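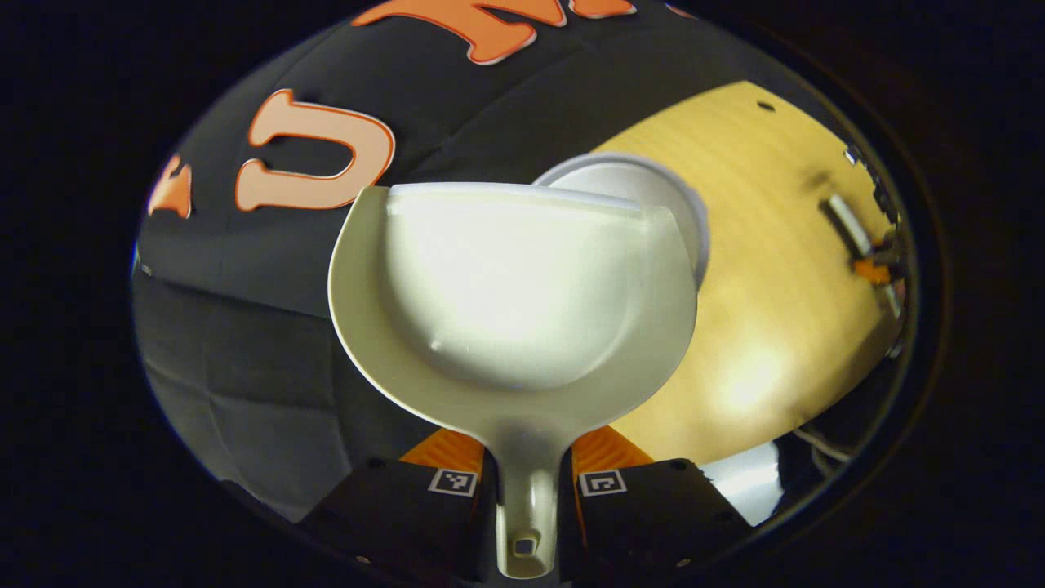
Keith Hoani wondered whether the hole in the handle meant it was supposed to hang up and never go in the bin at all, and that's more or less what I want to ask.

Home Kitchen Storage Cleaning Ask Log in
3 min read

Should a plastic scoop live in the flour or outside it?

I keep flour, rice and oats in three lidded bins from Stelstead, and I have one white plastic scoop that I use for all of them. For years it stayed in the flour because that's the bin I open most. My sister says that's dirty and I should wash it every time. If I wash it every time it never seems to be dry when I need it, and then flour sticks in the deep part of the bowl and I have to dig it out with a finger.

I bake two loaves most weekends and go through a 500 g bag of oats fairly fast, so it does get used. I don't have much drawer space. I could put up a hook inside the cupboard door, but I'd like to know if it's worth drilling for. Also, does anyone measure with one of these? Mine has no markings that I can find.

Posted by Caoimhe Mac Giolla
12 helpful 2 shares

Teodor Stępień

Hang it up. I kept mine buried in the flour until we had pantry moths in March, and then everything had to come out anyway. I can't say the scoop brought them in, but every time I reached for it I had my hand down in the flour looking for the handle, and I wasn't always careful about washing first.

You don't need to drill. An adhesive hook on the inside of the door will hold a plastic scoop, as long as you wipe the door with rubbing alcohol and leave the hook alone overnight before you put any weight on it. Check that the hook is thin enough to go through the hole before you stick it up. I bought a fat one first and had to pry it off again.

For washing, I do it when I change from one thing to another, or once a week if it has only been in flour. Warm water, dish soap, and an old toothbrush for the corners of the bowl. Shake it, dry it with a towel, then hang it with the handle up so the last of the water runs off the front edge. If I wash it after supper it's ready by breakfast. A damp scoop in flour makes lumps, and the lumps go bad — that would bother me more than a scoop that was used yesterday and is a little dusty.

If you only have one, do the dry stuff in order. Rice first, then oats, flour last. You won't have to wash in between.

113 helpful Reply

Ruairí Nic Aodha

just leave it in the bin, mine has been in there since we moved and nobody has died

4 helpful Reply

Peadar Lenihan

On the measuring part, yes, but only for things where it doesn't matter much. Fill it, level it with the back of a knife, tip it onto a kitchen scale and write down the number. Do that three times with flour, because it changes depending on how hard you push the scoop in. Mine came out different enough that I gave up and weigh the flour for bread. For rice it was close every time, so I put a strip of tape on the rice bin with the weight of one level scoop on it.

If anyone in the house can't have wheat, get a second scoop for the oats and rice and keep it well away from the flour. A different color helps.

I'd go with the hook too. Put it on the hinge side of the door — on the other side mine hit the shelf whenever the door closed.

31 helpful Reply

Related Pantry moths Airtight bins Cleaning a flour bin Back to top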